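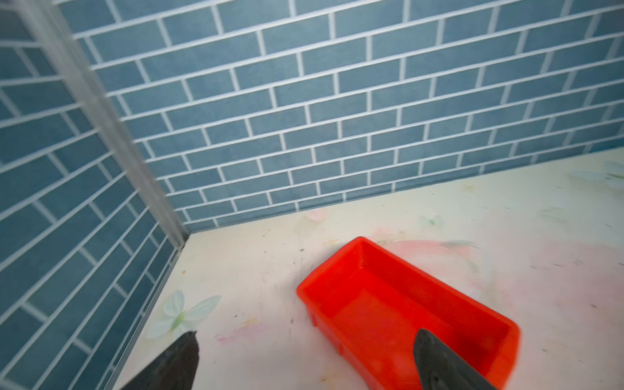 Red plastic tray on the tabletop

About Mukwood Medals

Mukwood Medals buys, sells and researches campaign medals, long service awards and commemorative medallions, mostly from Northern Europe and mostly from before 1950. We started as a mail-order list of 63 lots, typed and stapled, and still send a printed list to customers who want one.

Our stock usually stands at a little over 1000 pieces. The largest single part of it came from the Hämäläinen collection, 206 Finnish and Baltic medals bought as one lot and sold separately, each with a copy of the original collector's card.

Everything we list is described by hand. We note edge knocks, replaced ribbons, renaming and old repairs. If we think a piece is a later striking, the listing says so. Medals are not cleaned before sale.

We also do research for families. Send us the name, number and unit from the rim, if there is one, and we will tell you what records are likely to survive. The first reply is free. Longer searches are charged by the hour.

The office is in Plostby, above the old print works. Visitors are welcome on Tuesday from 9 until noon, but please call first so we can have the right drawers out. We also take a table at the Plukcombe militaria fair each July.

Returns are accepted on any item, in the condition it was sent.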